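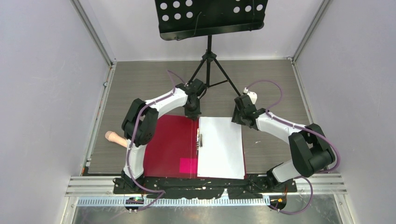 Both arms over the open binder, purple cables outside the links.

Bjarke Bech wrote:
> Are you still running the cables on the outside? Mine snagged at
> the elbow until I shortened the loop. How long are yours?

Still outside, yes. Each run is 116 cm from base to gripper. The left one droops near its base, so I plan to add a clip there before I shorten anything.

The binder job is page turning. I have 55 trials logged so far and want 400 by the end of June. The arms share one mounting plate, so if you shim one base, check the other after.

Can someone bring the long hex keys to the shop?

Shireen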